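Octobre, le soir

J'ai passé la journée avec le brouillon des règles pour le poste de boissons. Nithin Arumugam veut une version courte, que les gens de Firnport puissent lire debout. La mienne contient encore trop de mots – je les pèse un par un, comme toujours en français. À midi j'ai mangé une soupe seul, en relisant le chapitre du nettoyage.
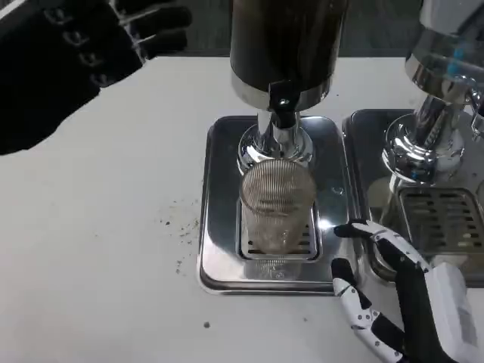
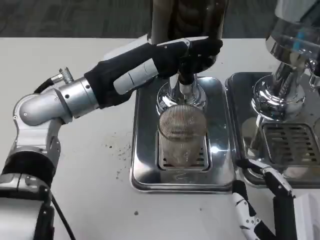 Ma difficulté reste la règle sur les surfaces de contact. Flareo demande un essuyage jusqu'à 400 cycles sans contrôle humain, et moi je trouve cela trop large. Les petits grains sombres sur le plan blanc, à gauche du bac en inox, suffisent à mon argument : je voudrais écrire que le plan doit être propre avant chaque démarrage. Nithin préfère « propre à la prise de poste ». Nous avons discuté longtemps de ces quatre mots.

J'ai ajouté aussi une phrase sur les gants en tissu, à changer avec le quart de travail. Le manuel d'Irkenora n'en parle pas, malgré ses 764 pages. Demain, je dois encore traduire l'annexe pour Zapata et appeler ma sœur avant huit heures.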